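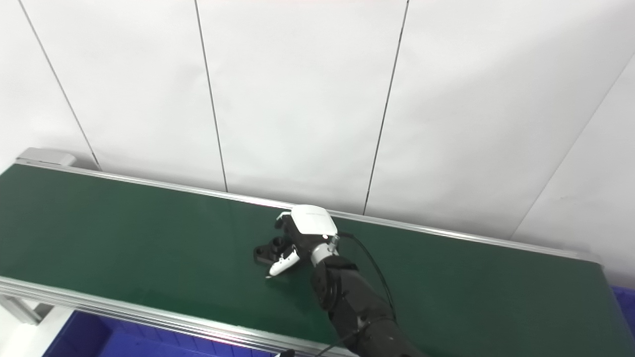
Fig. 1. Conveyor with a green belt and metal side rails.

Unit 6: Products Liability Coverage for Small Manufacturers

Welcome back! This is my favorite unit, so bring your questions. Read the Costard Tool policy in your packet before class, all the way through the endorsements.

Start with the trigger. An occurrence policy responds to injury that happens during the policy period, even if the claim comes in years later. A claims-made policy looks at when the claim is made, and then you have to check the retroactive date. Students mix up these 2 every term!
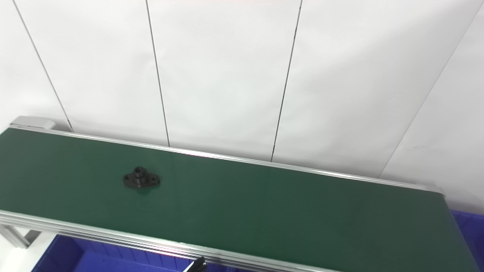

Next, limits. Costard has a products-completed operations aggregate that is separate from the general aggregate. Once it's used up, it's used up - a fresh claim under the other aggregate doesn't refill it.

Now the fun part, vendors. Wastach Supply sells Costard's goods and wants to be an additional insured. Find the vendor's endorsement and mark what happens if Wastach repackages the product.

Homework: the Zheng v. Anero problem, 50 points. One page, typed, and cite the policy language by paragraph.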